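Hebden House Residents' Association
Minutes of the furniture and common room meeting
Held Thursday at 7 p.m. in the common room

Present: Yvonne Sugden (chair), Marcus Oyelaran, Priya Raman, Dale Whitcomb, Lorna Beck (minutes)
Apologies: Tom Arlen

1. Minutes of the last meeting
Agreed with one correction. The bookcase went to unit 3, not unit 2.

2. Tables
Dale reported on the new tables for the common room. Vimow delivered them on time and the old ones have gone to the thrift store. One was short a packet of leg bolts and Vimow has mailed a replacement packet. Until it comes, that table stays against the wall and should not be used.

Marcus asked if the tops would stand up to craft night. Dale said the care sheet allows a damp cloth and mild soap, and says no scouring pads or bleach. Priya asked for coasters and a felt mat for hot dishes. Agreed that Priya will buy both and bring the receipt to the next meeting. 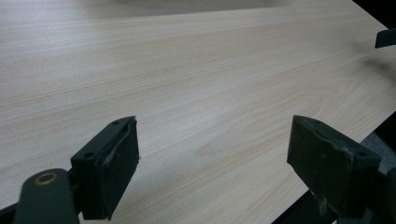
There was a longer discussion on whether to cover the tops. Lorna was in favor of a clear vinyl cover for craft night and potlucks. Yvonne was against leaving one on all the time, as the pale wood grain was the reason this finish was picked over the dark one, and the last cover went yellow and sticky. Agreed to buy a cover that can be rolled up and kept in the hall closet. Whoever books the room for crafts puts it on and takes it off – this will be added to the booking form.

Tabletops are to be cleared at the end of each booking. Puzzles left out overnight will be boxed up. Dale asked that an exception be made for the winter puzzle. Left for now.

3. Chairs
Zarkora quoted $122 to reglue and brace the wobbly chairs, pickup included. Jaltix has not answered either message. Agreed to accept the Zarkora quote. Marcus to call them and set a pickup day.

4. Layout
Priya brought a sketch with the long sides of the tables parallel to the windows. It leaves a clear path to the kitchen door, which the present layout does not. Agreed to try it through July and then decide. Lorna noted that the floor outlet must stay reachable for the vacuum.

5. Other business
The closet key is missing from its hook. Yvonne has the spare and will get a copy cut.
Felt pads are needed for the table legs. Dale to order.

Next meeting: same time and place, date to be posted on the lobby board.

Meeting closed at 8:10 p.m.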